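How much does a tidy number hide?

The group at Kaimal has been getting attention for a claim that sounds modest and may not be: that a pair of robot arms can learn household handling jobs better if the people teaching them are made to vary where things are put. The method is called Bonby. I went to see it in May, having read the draft paper twice and believed about half of it.

The lead researcher, who asked that the piece be about the work and leave names out, met me at the bench and was quick to start talking about tape.

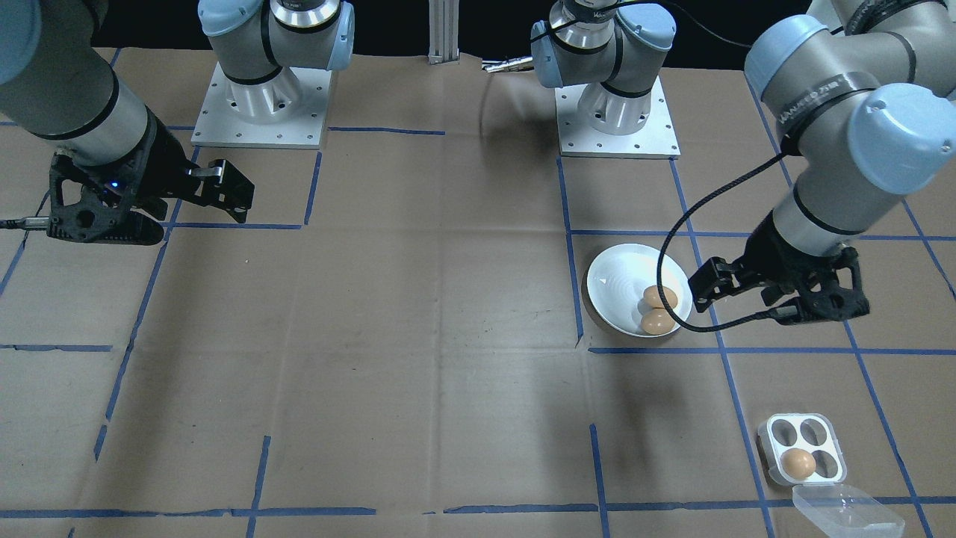
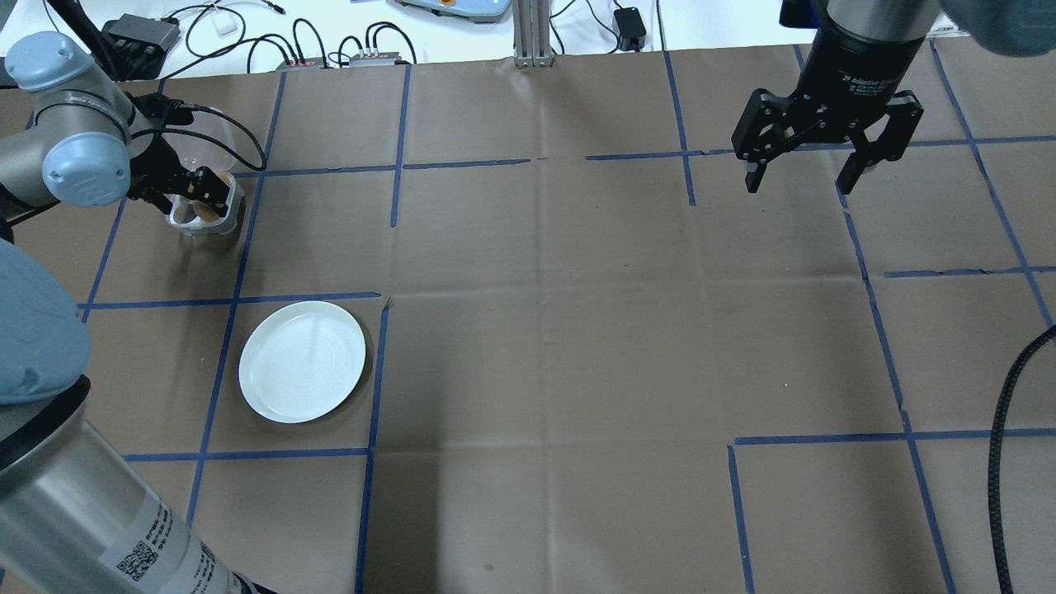 Two tasks on the taped bench: eggs and a bowl in the first, a plate and a white container in the second.

"The grid is the method," the researcher said. "People want it to be the network. The network is ordinary." Before each demonstration the software picks a cell for each object, and the person setting up has to put it there, however awkward the reach. Left to themselves, I was told, people drift back to the same comfortable spots within minutes, and the robot learns the spots.

That much I can accept. What I came to ask about was the headline result. The draft says that training on scattered placements cut failed attempts by 33 per cent against the usual way of collecting demonstrations. A third fewer failures is a good result. It is also a third fewer on this table, with these arms and these objects.

"Yes," the researcher said, and waited a bit. "We say that in the limitations."

They do, in one sentence. I asked how many operators had given the demonstrations. Four. And how many had also scored the trials? The answer was three, which I had to ask for twice. Scoring is done from video against a written list, but an egg set down crooked is a matter of opinion, and the people holding the opinion had spent weeks hoping it would go well.

"You can argue with that. I would, if it were someone else's paper," the researcher said. "We had an outside person rescore a batch and the gap got smaller. It didn't go away." How much smaller is not in the draft. I was told it will be in the next version.

There is a second problem, and I think it is the bigger one. The test positions are drawn from the same grid as the training positions. A policy that has seen an object in nearly every cell ought to do well when the object turns up in one of them. I asked what happened between cells, or off the paper altogether. Between cells was "fine, mostly". Off the paper had been tried 10 times, too few to report and, from the tone, not much fun to watch.

The comparison everyone will want is with Durkora, the rival approach, which collects demonstrations freely and relies on a lot more of them. The Kaimal draft does compare the two, but with the same small number of demonstrations each, and Durkora was never meant to work with so few. "It's a fair test of what you get for a day's work," the researcher said. Perhaps. It is not a test of which one I would want in a kitchen.

A lab at Cistdale has agreed to repeat the study with its own objects and its own scorers. The tape spacing will be the same and nearly everything else will differ. I asked what result would change the researcher's mind.

"If they get no difference at all, I'd say we measured our own table," came the reply. "I don't expect that. But I've stopped betting on it."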